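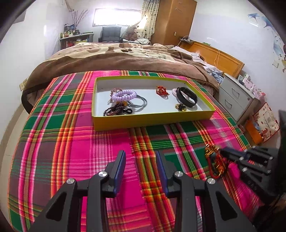
Bracelets and hair ties in a tray on the bed
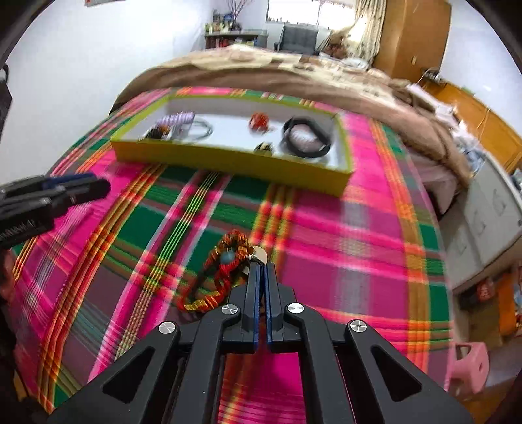 Page last changed: 4/26/21Hi, I'm Mylene Macapagal, and I'm looking for 5 people to help me sort a whole lot of small accessories for Mangubat, my little secondhand jewelry shop! Think braided bracelets, beads, charms, coiled hair ties - all the stuff that ends up in one box lid on top of the covers.

You'd come by my place in Varham for two afternoons, pick through the trays, match up what goes together and set aside anything that needs a new knot or clasp. I have around 2,000 pieces to get through (I know, I know). No experience needed, but good eyes and a bit of patience help a lot.

I pay by the afternoon, and you can choose a bracelet to keep. Write to me or Mylene Marquez through the contact form and tell us which afternoons in February suit you.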